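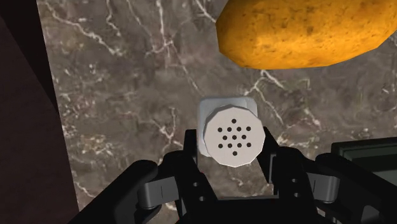 Über uns

Stidia ist ein Dienstleister für Zeitmessung und Ergebnisdienst im Breiten- und Nachwuchssport. Wir arbeiten vor allem für Laufveranstaltungen, Schwimmwettkämpfe und Ruderregatten, im Winter auch für Langlaufrennen. Unser Büro und unser Lager befinden sich in Skoltavcombe, eine zweite Werkstatt mit Geräteausgabe betreiben wir in Dramcombe.

Seit 13 Jahren messen wir Zeiten im Auftrag von Vereinen, Schulen, Gemeinden und Verbänden. Im vergangenen Jahr haben wir 249 Veranstaltungen betreut. Darunter waren Stadtläufe mit mehreren Startblöcken, aber auch Schulsportfeste, bei denen der letzte Lauf um 12 Uhr vorbei war und die Urkunden noch vor dem Mittagessen ausgeteilt wurden.

Wie es angefangen hat

Der Anfang war ein Waldlauf in Skoltavcombe. Der ausrichtende Verein stoppte damals von Hand und trug die Startnummern im Zielkanal auf Papierlisten ein. Bei Regen liefen die Listen an, und die Siegerehrung verschob sich regelmäßig um eine Stunde oder mehr. Zwei Mitglieder des Vereins kauften daraufhin eine gebrauchte Transponderanlage und schrieben ein kleines Auswertungsprogramm dazu. Im Jahr darauf fragten die Nachbarvereine an, ob man die Anlage ausleihen könne.

Verliehen wurde sie zunächst ohne Personal. Das ging zweimal gut und beim dritten Mal nicht: Die Matten waren falsch herum angeschlossen, und ein ganzer Jugendlauf musste nach Einlaufreihenfolge gewertet werden. Danach fuhr immer jemand mit. Aus diesen Fahrten am Wochenende ist die Firma entstanden.

Das Rudern kam später hinzu, als der Regattaverband in Dramcombe einen neuen Zeitnehmer suchte. Für die Strecke dort mussten wir uns einiges neu erarbeiten, vor allem die Zielkamera und die Funkverbindung zum Startponton. Die Werkstatt in Dramcombe war anfangs ein angemieteter Bootsschuppen. Inzwischen sitzen wir in einer kleinen Halle am Ortsrand, mit Laderampe und beheiztem Prüfraum.

Was wir anbieten

Zeitmessung vor Ort. Wir bringen die komplette Technik mit, bauen sie auf, messen und bauen wieder ab. Dazu gehören Matten oder Seitenantennen, Startuhr, Zielkamera, Ersatzstromversorgung und auf Wunsch eine Anzeigetafel. Bei Laufveranstaltungen messen wir Brutto- und Nettozeit. Zwischenzeiten sind an beliebigen Punkten der Strecke möglich, sofern dort ein Fahrzeug hinkommt.

Anmeldung. Über unser Portal können sich Teilnehmerinnen und Teilnehmer einzeln oder als Mannschaft anmelden. Die Startgelder laufen über ein Konto des Veranstalters, wir selbst verwalten keine fremden Gelder. Nachmeldungen am Wettkampftag werden direkt in dieselbe Liste eingetragen.

Ergebnisdienst. Die Ergebnisse erscheinen laufend auf der Seite der Veranstaltung und können im Zielbereich ausgedruckt oder ausgehängt werden. Altersklassen, Mannschaftswertungen und Cupwertungen legen wir vorab gemeinsam mit dem Veranstalter fest. Urkunden drucken wir vor Ort oder stellen sie zum Herunterladen bereit.

Geräteverleih. Kleinere Veranstalter können Stoppuhren mit Drucker, Startklappen, Startnummern und einfache Handlesegeräte auch ohne Personal mieten. Die Ausgabe erfolgt in Skoltavcombe und Dramcombe nach Absprache. Transponderanlagen geben wir weiterhin nur mit eigener Besatzung heraus.

Schulungen. Im Februar, vor Beginn der Laufsaison, bieten wir Abendkurse für Kampfgerichte und Wettkampfbüros an. Behandelt werden Startlisten, Einspruchsfristen, Handzeitnahme als Rückfallebene und die Bedienung unserer Software. Die Kurse beginnen um 18.30 Uhr und sind für Kundenvereine kostenfrei.

Pimentel

Unsere Software heißt Pimentel und ist eine Eigenentwicklung. Sie verarbeitet die Rohdaten der Messgeräte, ordnet sie den Startnummern zu und berechnet die Wertungen. Der Name stammt noch vom Arbeitstitel der ersten Fassung und ist geblieben.

Pimentel läuft auf gewöhnlichen Notebooks und benötigt im Zielbereich keine Internetverbindung. Das war uns wichtig, denn viele Läufe finden in Tälern statt, in denen der Empfang schlecht ist. Sobald eine Verbindung besteht, werden die Ergebnisse übertragen. Alle Rohdaten werden doppelt gespeichert, einmal im Messgerät und einmal auf dem Rechner, damit sich jede Wertung nachträglich prüfen lässt.

Die größte Veranstaltung, die wir bisher mit Pimentel ausgewertet haben, war ein Firmenlauf mit rund 4.000 Personen im Ziel. Seitdem haben wir die Suche nach Startnummern überarbeitet, die unter dieser Last zu langsam war. Ältere Ergebnislisten bleiben im Archiv abrufbar, solange der Veranstalter nichts anderes wünscht.

Eine Schnittstelle für die Meldeprogramme der Schwimmvereine ist vorhanden. Für Leichtathletik im Stadion empfehlen wir Pimentel derzeit nicht. Technische Disziplinen wie Weitsprung oder Kugelstoßen lassen sich damit zwar erfassen, die Eingabe ist aber umständlich.

Das Team

Bei Stidia arbeiten 18 Personen, der größere Teil davon in Teilzeit. Fest im Büro sind die Disposition, die Buchhaltung und die Softwareentwicklung. In der Werkstatt werden die Geräte gewartet, Akkus geprüft und Matten repariert. Die Messteams bestehen je nach Größe der Veranstaltung aus zwei bis sechs Leuten.

Wer bei uns ein Messteam leitet, hat vorher mindestens eine ganze Saison als zweite Kraft mitgearbeitet. Die meisten kommen aus dem Sport, einige laufen oder rudern noch selbst. Bei Wettkämpfen, in denen eigene Vereinskollegen am Start sind, setzen wir an der Auswertung andere Leute ein.

Wie wir arbeiten

Nach der Anfrage erhalten Veranstalter ein Angebot mit festem Grundpreis und einem Betrag pro Teilnehmer. Anfahrt und Übernachtung sind gesondert ausgewiesen. Spätestens vier Wochen vor dem Termin besprechen wir Strecke, Zeitplan und Wertungen. Bei neuen Strecken sehen wir uns Start und Ziel vorher selbst an, weil Gefälle, Bordsteine und Metallgitter im Boden Einfluss auf die Aufstellung der Antennen haben.

Am Wettkampftag sind wir in der Regel drei Stunden vor dem ersten Start da. Es gibt immer eine zweite, unabhängige Zeitnahme, meistens eine Kamera mit mitlaufender Uhr. Fällt ein Transponder aus oder fehlt er ganz, lässt sich die Zeit daraus ermitteln. Einsprüche gegen Zeiten und Platzierungen nimmt das Wettkampfbüro des Veranstalters entgegen, wir liefern die Daten dazu. Über Disqualifikationen entscheidet allein das Kampfgericht.

Mehrwegtransponder werden nach dem Ziel eingesammelt und in der Werkstatt gereinigt. Einwegtransponder verwenden wir nur noch dort, wo das Einsammeln nicht möglich ist, etwa bei Punkt-zu-Punkt-Läufen mit Rücktransport im Bus.

Datenschutz

Wir speichern Name, Jahrgang, Geschlecht, Verein und Ergebnis. Adressen und Telefonnummern werden nach Abschluss der Veranstaltung gelöscht. Wer nicht in der öffentlichen Ergebnisliste erscheinen möchte, kann das bei der Anmeldung angeben oder uns nachträglich schreiben. Bei Schulveranstaltungen veröffentlichen wir grundsätzlich keine Namen, die Listen gehen nur an die Schule.

Nachwuchs und Vereine

Für reine Kinder- und Jugendwettkämpfe ohne Startgeld berechnen wir nur Anfahrt und Material. Die Zahl dieser Einsätze ist begrenzt, im Mai und Juni sind wir meist früh ausgebucht. Anfragen für die folgende Saison nehmen wir ab Oktober an. Ausgemusterte Stoppuhren und Startnummernbänder geben wir an Schulen in der Umgebung ab, solange der Vorrat reicht.

Kontakt und Öffnungszeiten

Das Büro in Skoltavcombe ist werktags von 9 bis 16 Uhr besetzt. In der Saison sind wir nachmittags oft nur per E-Mail zu erreichen – bitte nutzen Sie dann das Kontaktformular. Die Geräteausgabe in Dramcombe öffnet nach Vereinbarung, Rückgaben sind auch abends bis 19 Uhr möglich. Für laufende Veranstaltungen steht die Telefonnummer des Messteams in der Auftragsbestätigung.

Fragen zu einzelnen Ergebnissen richten Sie bitte immer mit Startnummer und Name der Veranstaltung an uns.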